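3.2 Listing completeness and customer contact

The second part of the study looked at whether small firms that fill in more of their local search listing are contacted more often through it. Listing guides for small businesses commonly advise owners to complete every field, but the advice is seldom tested on firms that sell to a narrow local market. We used listings from Ferkstead, a mid-sized town with a mix of retail shops, repair services and small makers.

We began with 437 listings. Each listing was scored on 8 fields: opening hours, phone number, website link, service area, business description, product entries, photos and replies to reviews. A field counted as filled if it held any content at the time of the check. We did not judge the quality of the content, with the exception of photos, which are discussed below. Listings marked as permanently closed were kept in the file but left out of the contact analysis.

Contact was measured as the sum of calls, direction requests and website clicks reported in the owner's dashboard over six months. Owners exported these totals themselves and sent them to us using the Pruvurent form. Messages sent through the listing were recorded separately, as many owners had the feature turned off and a zero could mean either no messages or no way to send one.

Photos needed more care than the other fields. Some owners had uploaded a logo and nothing else, while others had a long run of pictures of stock, work in progress and parts. We sorted photos into four types: premises, people, finished products, and parts or materials. The last type was common among makers and repair firms and rare among shops. Figure 4 is of the parts or materials type.
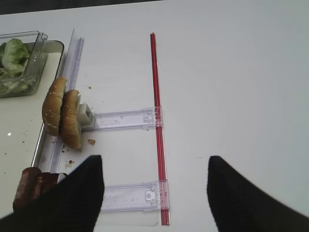

Figure 4. Red rod and clear plastic rail joined by transparent crossbars, on a white tabletop.

Two coders sorted the photos independently. They agreed on roughly 80 percent of them in the first round, and most of the disagreements were between finished products and parts or materials. A bicycle wheel, for example, is a product to one firm and a part to another. We settled these cases by reading the business category on the listing. Where the category did not help, the photo was placed under parts or materials.

Contact totals rose with the number of filled fields, but the rise was uneven. Opening hours and phone number were filled in on nearly every listing, so they told us little. Service area and product entries showed the clearest link with contact. Replies to reviews were linked with more website clicks but not with more calls. Photo type made little difference once the number of photos was taken into account.

We repeated the analysis in Voris and Seol, two smaller towns with fewer makers. The pattern for service area held in both. The pattern for product entries held in Voris only. In Seol, few owners had added any products, and we do not read much into that result.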